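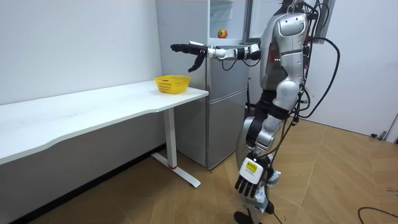 Facilities Notices – Shared Kitchens and Refreshment Points

From: Tamsin Calloway
To: Building Users list
Subject: Re: Refrigerator in the small room, second floor – arrangements from Monday

Dear colleagues,

I am replying to the whole list, as several people have written to me separately on the points raised by Priya Haddad in her message of last week. Her message is quoted below, with my responses placed after each part.

Priya Haddad wrote:
> The tall silver refrigerator in Room 263 is now used by at least
> three teams, and it is no longer clear which shelves are meant for
> whom. Could Facilities confirm whether the upper compartment is
> shared, or whether it still belongs to the Lultutley project as
> it did before the move?

The upper compartment is shared. The former allocation to the Lultutley project lapsed when that team transferred to the Mbeki Building, and the label on the door was removed at the same time. Any member of staff or registered visitor based on the second floor may use the shelves in the upper compartment for food intended for the same day. Food to be kept overnight should be placed in a closed container marked with a name and extension number.

Colleagues in Room 272 have asked whether they are included in this arrangement. They are. The refrigerator in their own corridor was withdrawn in May and will not be replaced during the present budget year.

> Several of us have found loose fruit left at the front of the
> shelf. An apple in that position rolls out when the door is
> opened quickly, and one of mine was badly bruised in this way.
> Would it be possible to provide a bowl, or to ask people to use
> the drawers?

I am grateful for this suggestion. Loose fruit should in future be placed in one of the drawers wherever there is space. The apple which appears at the front of the shelf in the photograph at the head of this notice, red and yellow in colour, shows the position I would ask colleagues to avoid. A bowl was considered, but it would take up a good part of the shelf and would need to be washed by someone, and I have no hours to assign to that task.

Fruit which has become soft should be taken to the food waste bin in the main kitchen. It should not be put in the paper bin under the desk. This has happened twice since the spring and resulted on both occasions in a complaint from the cleaning contractor.

> The door of the upper compartment is often left standing open
> while people are working in the room. I do not know whether this
> does any harm, but it cannot be good for the milk.

It does do harm, and the milk is the least of it. When the compartment is open for long periods the seal gathers moisture and the compressor runs without a rest. Please close the door once you have taken out or put away what you need, and press it along its full height. If the door will not close fully, the usual cause is a drawer which has not been pushed home.

Where the door does need to be open for a longer time as part of someone's work, I ask that perishable items belonging to other people be moved beforehand to the main kitchen, and that their owners be told. A note on the desk is sufficient.

> Lastly, the long white desk. It has become the place where
> everything from the refrigerator is put down and then forgotten.
> Could we have some agreement about it?

The desk along the wall is a working surface and is booked as such through the room calendar. It may be used for setting down items while the refrigerator is being filled or cleared. It may not be used for storing cups, lunch boxes or condiments, and items found there at 6 pm will be removed to the cupboard in the main kitchen and kept until the end of the week. Unclaimed containers will then be disposed of. I recognise that some colleagues will find this strict – the alternative would be to close the room to food altogether, and I should prefer not to do so.

The floor between the desk and the refrigerator must also be kept free of bags and boxes. The room is small and people need to be able to pass.

Cleaning and defrosting

The refrigerator will be emptied and cleaned by the contractor, Handirer, on the last working day of each month, beginning at 4 pm. Everything left inside at that time will be thrown away, including sealed items within their date. The shelves and drawers will be taken out, washed and returned. Colleagues are asked not to refit the drawers themselves. On the last occasion they were put back in the wrong order and the lower one could not be opened.

Between these visits, spills should be wiped up by the person responsible. Cloths and a bottle of Zullel surface cleaner are kept in the cupboard beside the sink in the main kitchen. Please do not use scouring pads on the interior, as the white lining marks easily.

Fault reporting

Faults with the refrigerator, including unusual noise, water on the floor or a failure of the interior light, should be reported to the Facilities desk on extension 52, quoting the room number. Please do not unplug the appliance or alter the temperature setting. A card showing the correct setting will be fixed to the side panel when it has been printed.

The arrangements set out in this message take effect from Monday. They replace the guidance on refrigerators in the second-floor handbook, which should be disregarded until a revised page is issued. Comments may be sent to me directly – please do not use the reply-all function for individual requests about shelf space.

I should add that the question of a second kettle, raised in the same discussion, is being dealt with separately under the minor purchases procedure.

Yours sincerely,

Tamsin Calloway
Facilities and Building Services

You have received this message as a subscriber to the Building Users list. To change your delivery settings, contact the list administrator.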